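Kitchen prep robot coming to our cafeteria, what happens to the people who work there?
Asked by okness_lunch, July 20, 2020 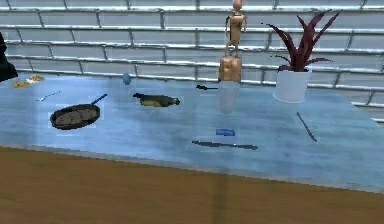
Practice counter from the simulator, with the frying pan, the knife and the potted plant.

I run the early shift in a staff cafeteria in Brarthorpe. We feed 300 people at lunch and we're getting an arm from Kaewsai that will clear and sort the prep counter between jobs. I'm really looking forward to it! Clearing up is the part of the day my crew likes least. But a couple of them have asked me what they'll be doing instead, and I don't have a good answer yet. Has anybody been through this? Do the jobs change much?

Answers

Montri Intarasuk
Yes, and I love talking about it. We put one in at the Todholm canteen and the first thing that changed was how we leave things. Everyone used to drop a knife wherever they finished with it. Now we have an agreed spot for blades, and new starters learn it on day one. One of our dishwashers got so good at spotting what confuses the arm (clear glasses, for us, every time) that she now sets up the practice counters in the simulator. Look at yours: the cup by the wooden block is hard enough for me to make out against that pale blue top. I'd try that one early, and the crumbs at the back too.

For your crew, ask for paid training time before the thing arrives. We got 30 minutes a shift and used every bit of it. And put in writing who is allowed to stop the machine. Ours says anyone on the floor, no permission needed, and that settled people down more than any demo did.

Hours stayed the same here, but there's less wiping and carrying and more actual cooking. My back is delighted.

Bernadette Langlois
Mostly agree with Montri. Watch the breaks though. Our wipe-down was when people chatted, and when the arm took it over that bit of the day just vanished. We asked for it back and got 20 minutes. Also let the crew pick what goes on the practice counter, they know what really ends up there.

frypan_2
we have one, its great, get the long cable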